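Skastard Shop Notes: arm bench tips

Updated August 3, 2021

Quick ones from the arm build at the shared shop. Not in any order, sorry.

Cable first. Leave slack at the wrist before you tighten anything. Too short and it tugs on the connector when the wrist rolls, too long and it drags stuff off the table. Small loop, then tuck it in behind the gripper. Roll the wrist by hand both ways with power off.

Camera bracket. Snug the screws, check the tilt, then finish them. If you bump it, redo the calibration. Yes the whole thing. We skipped it once in June and chased a bad offset all evening.

Table. Keep it bare. Wipe it down, plain white is fine but watch the shadows, the vision script loves to call a shadow an object. Move the lamp before you touch teh code.
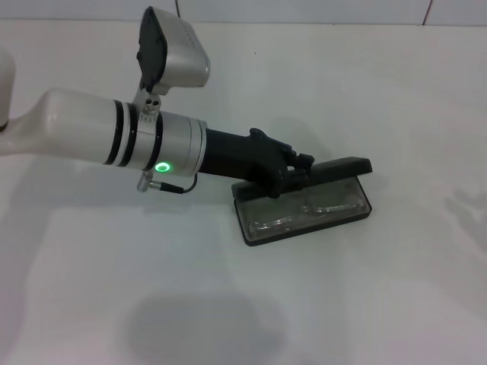
Glasses case in the gripper, just over the tabletop.

Clear plastic is a pain. Reflections everywhere. Start with a case that has a dark rim, and have the script look for the rim and ignore the lid. Grab low and slow. Force at 2 to start, go up one step at a time, listen for creaking.

Lift test: 100 picks of the same thing before you switch to a new one. Write down the misses, where it was on the table and which way it was turned. Our log is at 1,897 lines and it gets read more than the manual.

Finger pads. Wipe with a damp rag, let dry. No oil near them!! Swap at 500 picks even if they look ok.

Spare pads and the small hex keys are in the Hurkitz drawer. Put the keys back, pls.

Next up is the Stista shelf, same arm, taller reach. Will add notes when its bolted down.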